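How to clean out a used desktop tower before you set it up

Most of the office towers we get through the Treloar shop have spent years under a desk. They usually work fine, but the dust should come out before you add memory or a new drive. Set aside an hour and work on a hard table, not carpet.

You will need a soft paintbrush, a can of compressed air, a Phillips screwdriver and a small dish for screws.

Shut the computer down, switch it off at the wall and pull the power cord. Hold the power button in for 4 seconds to drain what is left. Unplug everything else from the back, then lay the tower on its side and take the cover off. Touch bare metal on the case before you reach in.

Have a look at how the cables run before you move any of them, and take a photo on your phone if you are likely to forget.

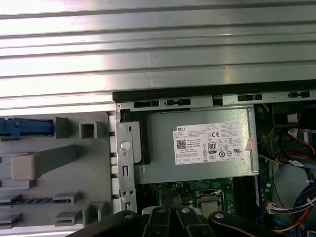 Inside a Dell tower, with the power supply label facing out and the motherboard below it.

Brush the dust off the case metal first, then the drive cage. Use short bursts of air on the motherboard and keep the can upright. Hold the fan blades still with a finger while you blow them out.

Leave the power supply closed. Blow air through its vents from the outside and leave it at that. If you are planning to add a graphics card, read the wattage off the label and write it down now.

Check that every plug is pushed fully home, especially the ones you brushed past. Memory sticks should sit level with both ends clipped. Tuck any stray wires away from the fans, put the cover back on and reconnect the power cord, monitor and keyboard.

If it beeps or won't start, switch it off again and reseat the memory first.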